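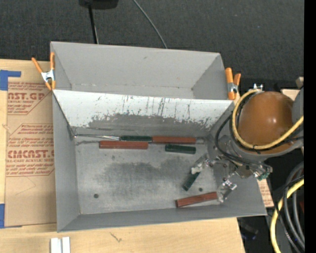
Which fingers do we keep on the arm for the bin work, the Fjeld pair or the Ernmont pair?

The Ernmont pair for now, with the Fjeld set kept in the drawer for anything taller than the blocks.

June, bench notes, started 9:30

Ran both sets on the Staneren controller, same speed, same grip force, same blocks in the metal bin. 16 picks per set, then I gave in and did another 16 because it was going so well!

Fjeld: lovely on a block lying out in the open. Against the divider they struggle, the tips are too thick to get down between block and panel, and 4 picks ended with the arm pushing the block along instead of closing on it. No drops once it had hold of something.

Ernmont: wow. The thinner tips slide in beside a block even when two are lying end to end, and they give just enough to settle on a block that sits at an angle. One drop in the first 16, none in the second. I'd expected the flex to cost us placement accuracy and it may yet (haven't measured, only watched).

Settings that worked: close speed 400, force limit one notch under default. Default makes the tips splay. At 409 and up the controller throws the overspeed warning, so 400 it stays until somebody reads the Tullemow driver notes properly.

Keep both clamps on the bin, rear corners. The first run without them was a mess, the whole bin walked when the arm nudged a wall and every taught position was off after that.

Watch the cable loop near the wrist on the far-corner reach. It has slack but I don't love how close it comes to the bin wall. Will retie before the next long run.

Still to try: Ernmont tips with the rubber sleeves, placing into the rear compartment, and a slower approach on the slanted blocks. Really looking forward to the sleeves.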